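Pre-collection check, kitchen table sim (Zunach set)
2025-05-09 | by Lucian Dobre
4 comments | 12 shares

I ran through the list before kicking off the next batch of pick demos. Same list as always, plus my notes. Target is 3000 episodes and we have 1825 that I'd trust.

1. Joint limits loaded from the right file. OK. Eskil Öberg, you moved it again, please stop!
2. Collision on for table and floor. OK.
3. Gripper force cap. OK, though I knocked it down a bit (bread was popping out sideways in the October runs and it made me nuts).
4. Object start poses shuffled per episode. OK.
5. Nothing spawns inside anything else. FAIL on first try, the dish and the cabbage were sharing space. Fixed the spacing and reran 60 resets, all clean.
6. Episode stops if the arm goes past its speed limit. OK.
7. Labels match the object in the fingers. Checked by hand on a few, and this is the one I'd never skip, a bad label teaches the policy garbage.
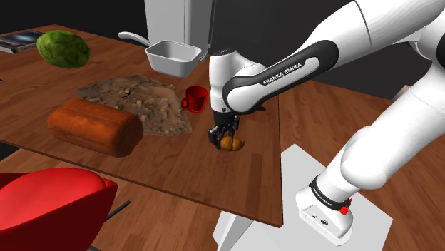

Item 7: croissant in the gripper, just off the table, red mug beside it.

8. Clearance to nearby objects logged. Partly. The mug gets logged but the stone mat doesn't, so I've opened a ticket.
9. Disk space. OK for now, ask me again after the weekend batch.

Signed off with item 8 open. Eskil, can you take the mat one?

Questions: Lucian, Ursu sim desk | © 2025 Ursu | Back to top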